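木のまな板の手入れと保管

木のまな板は、毎日の洗い方と乾かし方で持ちが変わります。うちの台所で使っているのはイチョウとヒノキの2枚で、肉と魚にヒノキ、野菜とパンにイチョウを使っています。以下は普段の手順です。

使う前
表と裏を水でさっと濡らし、布巾で余分な水気をふき取ります。表面に水の膜ができるので、食材の色やにおいが入りにくくなります。パンを切るときだけは乾いたまま使います。
にんじんやビーツのように色の出るものは後回しにして、葉物やきのこを先に切ります。にんにくと玉ねぎは、いつも板の同じ側で切るようにすると、果物ににおいが移りません。

洗い方
肉や魚を切ったあとは、まず水で流します。先に湯をかけるとたんぱく質が固まって、傷の中に残ります。そのあと中性洗剤をつけたたわしで、木目に沿ってこすります。側面と持ち手の穴も忘れずに洗ってください。
水でよくすすいでから、最後に熱湯を全体にかけます。片面だけにかけると反りの原因になるので、裏にも同じようにかけます。
食器洗い乾燥機には入れません。以前ヒノキの板を一度入れたところ、端に割れが入りました。

においが気になるとき
粗塩をひとつかみ振り、半分に切ったレモンの切り口でこすります。5分ほど置いて水で流します。レモンがなければ塩だけでもかまいません。魚のにおいには重曹も使えますが、木によっては黒ずむことがあるので、目立たない裏の隅で試してからにします。

黒ずみとかび
薄い黒ずみは、紙やすりで落とせます。よく乾かした板を平らな台に置き、当て木に巻いた紙やすりを木目の方向に動かします。150番で汚れを落とし、仕上げに300番をかけます。黒いところだけを削るとくぼみになり、包丁の刃が当たらない場所ができます。面全体を同じ回数ずつ削ります。
削ったあとの粉は固く絞った布でふき、一晩置いてから使います。
深くまで入ったかびは家では取りきれません。近所ではビスティッツという木工所が削り直しを受けていて、うちの板も4月に頼みました。厚みが2センチを切ったものは断られることがあるそうです。

油を塗るかどうか
イチョウやヒノキの板には塗っていません。もともと水に強い木なので、洗って乾かすだけで足ります。
クルミやオリーブなど硬い木の板には、食用のくるみ油か亜麻仁油を月に一度、薄く塗ります。布に少しだけ取ってすり込み、ひと晩置いてから、浮いた分をふき取ります。サラダ油やオリーブ油は乾きにくく、べたつきとにおいのもとになるので使いません。油を含んだ布は丸めて置くと熱を持つことがあります。水に浸してから捨ててください。

乾かし方
水気をふいたら、木目が縦になる向きで立てかけます。壁にぴったりつけず、両面に風が当たるようにします。直射日光に当てると早く乾きますが、反りやすくなるので日陰に置きます。
下の辺がいつも水に触れていると、そこから黒くなります。割り箸を2本敷いて浮かせるか、ときどき上下を入れ替えます。スタンドを使う場合は、底に水がたまらない形のものを選びます。

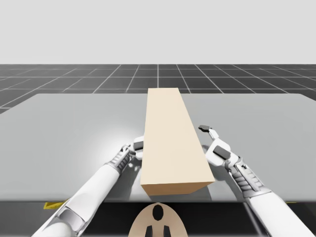 反ってしまったまな板は元に戻りますか。
軽い反りなら戻ることがあります。ふくらんだ面を下、へこんだ面を上にして、へこんだ面に濡れ布巾をかぶせて半日置きます。平らになったら布巾を外し、立てて日陰で乾かします。一度で直らなければ翌日にもう一度行います。板を置いて角を押したとき、がたつきが大きく残るようなら、削り直しに出すほうが確実です。

しばらく使わないとき
旅行などで家を空ける前は、洗ってから丸2日は乾かします。乾いたら新聞紙で軽く包み、戸棚の上の段に立てておきます。ビニール袋に入れると残った湿気が抜けず、かびが出ます。流しの下も湿気が多いので避けます。

買い替えの目安
削っても黒い筋が残るとき、割れが表から裏まで通ったとき、中央がくぼんで食材が切り離せなくなったときは替えどきです。古い板は鍋敷きの大きさに切って使っています。切り口は紙やすりで角を落としておきます。

更新 12月29日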